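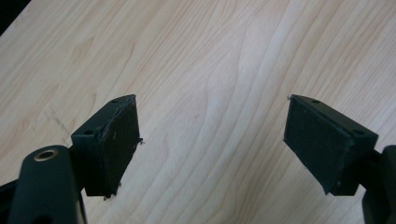

Lemlem Gidey asked after the last session why a board that was flat in the shop cups once it has spent a winter in a heated room, and whether a coat of finish on the top face would have prevented it. These notes take the second part first.

Unit 10: Moisture movement in solid panels

A film finish slows the exchange of water vapor. It does not stop it. If one face is coated and the other left bare, the bare face gains and loses moisture faster, the two faces change width at different rates, and the panel cups. Coat both faces equally, including the underside of a tabletop.

Terms

Moisture content (MC): weight of water divided by oven-dry weight of the wood, given as a percentage.
Equilibrium moisture content (EMC): the MC at which wood neither gains nor loses water in the surrounding air.
Fiber saturation point: cell walls full, cell cavities empty. Shrinkage begins below this point.

Direction of movement

Movement along the grain is small enough to ignore in furniture. Movement across the growth rings (radial) is less than movement parallel to them (tangential). Flat-sawn boards therefore change width more than quarter-sawn boards of the same species, and on drying they cup away from the heart side.

Fastening

Fix the top at the center of each end rail and let the outer screws travel in slots. Slots run across the grain. Do not glue a breadboard end along its full length.

Worked problem

A test panel in the Amport workshop is 797 mm wide at 11 percent MC. It dries to 10 percent in January. Using the tangential coefficient from the species table, find the change in width, then repeat with the radial coefficient. Show units.

Bring both results to the Unit 11 session.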